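The Hall Business in Drodell

Higinio Ocampo unlocks the side door at 6 a.m. on the morning after a party, when the floor is still sticky and the parking lot has a few cars left in it that belong to guests who got rides home. He starts with the chairs. They get wiped, stacked and rolled to the back, and after that he does the floor in two passes, the first one with plain hot water.

Ocampo has rented out halls in Drodell for 38 years. He began with a former feed store on the Neltano road and moved to his present building after the feed store roof gave out. Most of his bookings are the same as they were at the start: weddings, baptisms, quinceaneras, retirement dinners, and the lunches that follow a funeral.

Drodell used to have more places like his. The bowling alley had a party room upstairs, and two of the churches rented their basements to anyone who asked. The bowling alley is a tire shop now. The church basements are still there, but one stopped renting after its insurance went up, and the other takes only members.

That leaves five halls in town, counting the one at the Neltano end that opens only in summer. They charge in different ways, which makes them hard to compare. One wants a flat fee. Another has a low fee but requires its own bar staff. Ocampo charges $600 for an evening and $399 for an afternoon, and both prices include tables, chairs and use of the kitchen. Linens are extra. He also holds a deposit, which he returns by check the following week if the walls are in one piece.

"People ask me about the carpet and the chandeliers," he says. "I tell them to ask me about the parking and the bathrooms."

Food is where the business has changed most. When Ocampo started, families cooked. Aunts came in the day before with roasting pans and took over the kitchen, and he kept a second refrigerator plugged in just for potato salad. Today many customers hire a caterer, usually Gedus, which works out of a former school kitchen on the east side. Gedus brings its own warmers and takes its trash away, and Ocampo says his floors are easier to clean as a result. He misses the smell of the kitchen, though, and he still gives a lower deposit to families who cook for themselves.

Drinks have moved the other way. A full bar used to be expected at any wedding. Now plenty of hosts skip it, or offer beer and wine for the first hours and soft drinks all night.

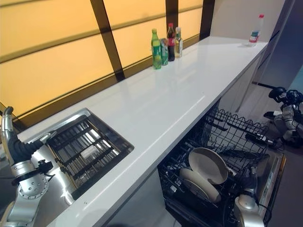
Bottles and a beverage can on a white counter. Soft drinks are taking up a bigger share of the party budget.

The savings can be large. A bartender has to be paid for the whole evening, and the county wants a permit for any event where liquor is sold. A host who buys soda and ice at the grocery store can keep the cost down to almost nothing per guest. The common mistake is buying too much cola and too little of everything else -- plain water above all, which runs out first at any August wedding.

Music brings the most complaints. The neighborhood behind Ocampo's building was an orchard when he bought it, and the people who live there now go to bed early. He closes the back doors at 9 p.m. and asks bands to face their speakers toward the road. A disc jockey from Lo refused once, and Ocampo walked over and pulled the plug himself. The couple danced to a car radio until the man agreed to turn his speakers.

Weekday bookings have helped pay the bills in slow months. A quilting group meets in the small room, and a dance class uses the main floor in the evenings. Neither brings in much, but the heat has to be on anyway to protect the pipes. 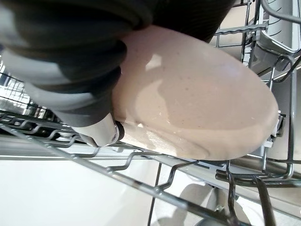 How far ahead should a family book a hall in Drodell?

For a summer wedding, a year is safest, and spring dates go almost as fast. Afternoons are easier to get, and winter dates are often open with a month's notice. Ask to see the rental agreement before paying a deposit, and check what time the doors open for setting up.

Ocampo keeps his own bookings in a ledger by the phone, in pencil. His daughter has put the calendar on a computer as well, and the two are compared each evening before supper. Next summer is mostly full. He is having the parking lot repaved before then, starting with the low corner by the side door where the water collects.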